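Workshop tips: looking after a small gripper arm

These notes are for the two-finger arm on the end bench at Trullemstead. Most of them apply to any small arm with a camera at the wrist. Renzo Leone wrote the first set and I have added to it as things wore out.

1. Power down before you touch the fingers
Switch off at the wall as well as at the controller. The arm will sag when the brakes let go, so hold it under the elbow while you do it.

2. Clean the finger pads
Use a lint-free cloth, just damp, with one drop of washing-up liquid. No solvent. Ours went tacky after somebody used brake cleaner and the pair had to be replaced. Wipe along the finger, then leave the jaws open until they have dried.

3. Check the finger screws
There are two in each finger. Nip them up with the short hex key, a quarter turn at most. If one keeps working loose, take it out, clean the thread and put a dab of medium threadlock on it. Nisha Dwivedi marks hers with a paint pen across the head, so a glance tells her if it has moved.

4. Check the camera after any work on the wrist
Open the jaws fully and tip the wrist back until the camera looks at the ceiling. Both fingertips should show in the bottom corners, one each side. A tiled ceiling is good for this – the straight lines make a smeared lens easy to spot. Let the arm come to rest before judging the focus, and don't worry if the fingertips look soft.
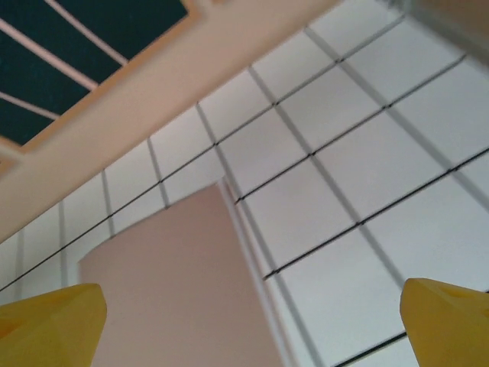

5. Wipe the lens last
Blow the dust off first with a rubber bulb, then use a dry lens cloth. If you do it before the pads you will only have to do it again.

6. Follow the cable
Run a finger along it from wrist to base. Feel for flat spots where it passes the elbow. Replace the cable ties if they have gone brittle, and leave enough slack for a full turn of the wrist.

7. Write it down
Note the cycle count from the controller in the book. The last pads came off at 3,694 and still had some grip left. Spare pads and screws are in drawer 14, in the Plumico tin.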